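Part-time Furniture Finisher – Pulwood, Cliltstead

Pulwood makes plain tables, desks and shelving for homes and small offices. We work from a workshop on Shek Lane in Cliltstead, a short bus ride from Irnden. We are looking for a part-time finisher to join us in the paint and stain room.

The job is three days a week, 8am to 4pm. Pay is £600 a month to start, reviewed in February. You will sand, stain and lacquer parts before assembly, mix colours from our recipe book and keep the spray booth clean. There is lifting involved, up to 100 boards on a full day, though the larger tops are always moved by two people.
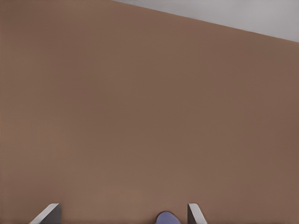
Brown surface with a slight reddish tint (computer render).

You should have a good eye for colour and be able to stick to a written method. Experience with spray equipment is useful but we will train the right person. A driving licence is not needed. You must be 18 or over.

We provide overalls, masks and safety boots. There is free parking in the yard, a kitchen with a microwave, and staff can buy our furniture at cost. Holiday is worked out in proportion to your days. The first three months are a trial period for both sides.

To apply, send a CV and a short letter saying what work you have done with your hands, paid or not. Please quote reference 1293. Post it to Pulwood, 459 Shek Lane, Cliltstead, or bring it to the front office on a weekday morning.

Closing date: Thursday, September 3, 2020. Interviews will be held at the workshop the week after – please tell us if there are days you can't manage.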